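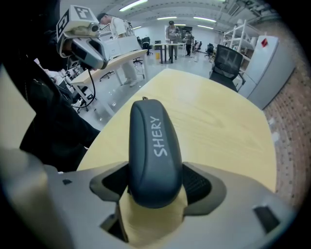
Attachment 1: wrist view from the hand-held gripper, long table clear. Second unit with marker cube at left.

Ticket 958: Pose jumps and finger width dropouts after calibration update
Project: Wuisan
Component: Zavton tracking node, session replay tool
Priority: Medium
Status: Resolved, one follow-up open
Opened: 13 September 2022

Summary
Since the August update to the tracking node, replayed sessions from the Gidwood room show the hand-held gripper jumping sideways partway through a motion. The jump lasts a few frames and then the pose comes back to where it should be. The logged finger width goes to null over the same stretch. Recordings made in the Tirnley room with the same build replay cleanly.

Steps to reproduce
Load any Gidwood session recorded on the new build. Replay with smoothing off and the raw pose overlay on. Scrub to a section where the gripper is turned away from the long table and towards the desks. The overlay trace breaks and picks up again off to one side.

Expected
Continuous trace. Width reported on every frame, or held at the last value with the stale flag set.

Log entry 1
Checked the obvious one first, which was dropped frames. There are none. Timestamps are evenly spaced through the whole of the session and the recorder queue never fills. Whatever is going wrong is downstream of capture.

Log entry 2
Replayed with smoothing on. The jump is smaller but spread over more frames, so it looks like drift. Please leave smoothing off when looking at this one. I lost most of a morning to it.

Log entry 3
Turned on debug output for the feature matcher. The inlier count falls away when the pale tabletop fills the lower half of the view. There isn't much on it for the matcher to hold, and what it does pick up there includes reflections from the ceiling lights, which move with the viewpoint. Before the update these were rejected by the brightness check. That check is still in the code but the threshold now reads from the room profile, and the Gidwood profile has no entry for it. A missing entry is read as zero, which turns the check off. Tirnley has an entry, so that explains the difference.

Log entry 4
Added the brightness entry to the Gidwood profile, copied from Tirnley. Re-ran the 39 sessions that had been flagged. The sideways jump is gone in all but 2.

Log entry 5
Looked at the remaining ones. Different cause. In both, the second gripper comes in close and the node picks up its marker cube as a fixed room marker. The pose estimate then follows the cube until it leaves view. Cube IDs were meant to be on the ignore list for static anchors, but the list is loaded after the first anchor search. Moved the load to start-up and re-ran. Both sessions now replay cleanly.

Log entry 6
Finger width. This is not a separate fault. The width estimator discards its result whenever pose confidence is under the limit, and it was writing null instead of holding the last value. With the pose fixed the nulls are gone from these sessions, but the behaviour is still wrong and will come back with the next low-confidence patch. Changed it to hold for up to 5 frames with the stale flag set, then write null.

Resolution
Profile entry added, ignore list load order changed, width hold added. A missing profile entry now stops the node at start-up with an error naming the field. Flagged sessions have been reprocessed and the old pose files kept alongside with the suffix _pre.

Follow-up
The copied brightness threshold works but was tuned for the Tirnley lights. Someone should run the tuning script in Gidwood with the lights at their normal setting and replace the value. Left open under this ticket.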